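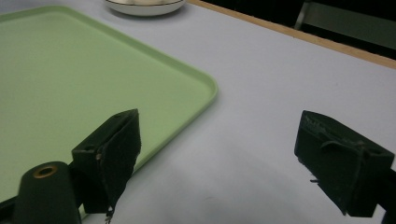 Our report looks at the market for reusable food trays, the kind sold to school cafeterias and small diners. We split it by maker, region and buyer type, same as the class handout. Most of what sells is plain: one color, rounded corners, a raised rim, like the pale green one on the white tabletop. Fancy stuff with dividers is a different market and we left it out.

Courses > Market Studies > Student Reports > Trays

Makers. We compared three: Calel, Hopkin and Alta. Calel sells mostly to schools, Hopkin to diners. Alta does both but only started in March so the numbers are thin. Punemton was on the list too, dropped, no price sheet.

Survey. Sent out 786 forms, got 410 back. Good enough for this course. Buyers were asked what they look at first. Price, then stacking, then weight. Color came last which suprised Sioned, she had bet on it.

Prices. Most schools order once a year, up to 2000 trays at a time, so the unit price drops a lot. Diners pay more per tray and replace them more often. Regions did not differ much except for shipping. See table 3 (still missing the west, Sioned Bellis has the file).

Problems. Some buyers counted bowls in with there trays, had to throw those answers out. Also no data on used trays at all, and a few diners told us they only buy used. Would ask about that next time.

Oct 8, 2024

We use cookies to improve your visit. Accept | Settings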